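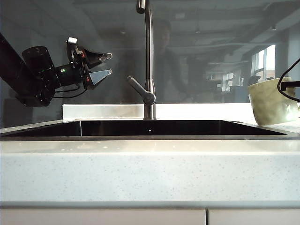

Kukix household words

Hi, and thanks for downloading! Kukix is my word list of everyday kitchen and cooking talk, collected from family letters, recipe cards and the backs of envelopes. I started it because the spell checker on my old laptop kept flagging half of what my aunts write, and then it got out of hand (in a nice way).

What's in it

There are 3,157 entries in the main file, words.csv. Of those, 2,815 have a sample sentence and the rest are bare words I still need to find a home for. Each row has five columns: word, part of speech, meaning, sample, source.

The source column is a short code. CL is the Clitthorpe letters, SY is the Sýkora recipe cards, and UK is the Ukilholm notebook, not the country — sorry, I picked the codes before I thought about it.
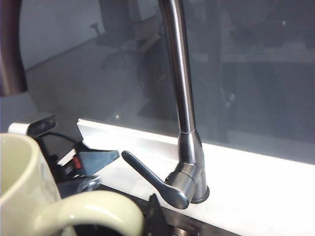
Single-lever kitchen faucet. See "faucet", "tap" and "spout" in words.csv.

How I picked the words

If somebody wrote it down and I could work out what they meant, it went in. I kept odd spellings as they were and put the usual spelling in the meaning column. Brand names are out, and so are people's names. Consolacion Mangubat read through the whole Sýkora batch and fixed a lot of my guesses about baking terms, so if a pastry entry looks smart, thank her!

Some words have more than one meaning and I gave each one its own row. "Dish" was a pain.
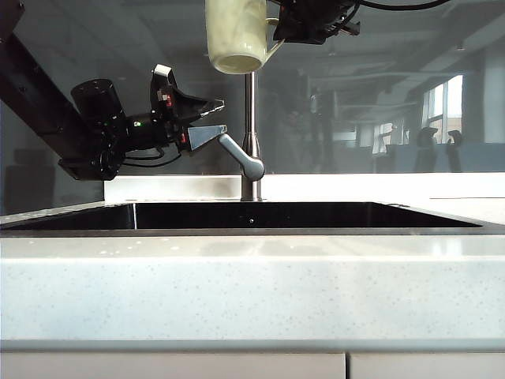
"Range" was worse, and I'm still not happy with it. If you join on the word column you'll get duplicates, so use word plus part of speech plus meaning.

Changes

2nd January: added 200 words from the Ukilholm notebook, fixed the accents that broke in the December file, and took out a stray blank row at the end.

Using it

Do what you like with it, just keep this file alongside. Corrections are very welcome — send me the row and what it should say, and I'll put it in the next version.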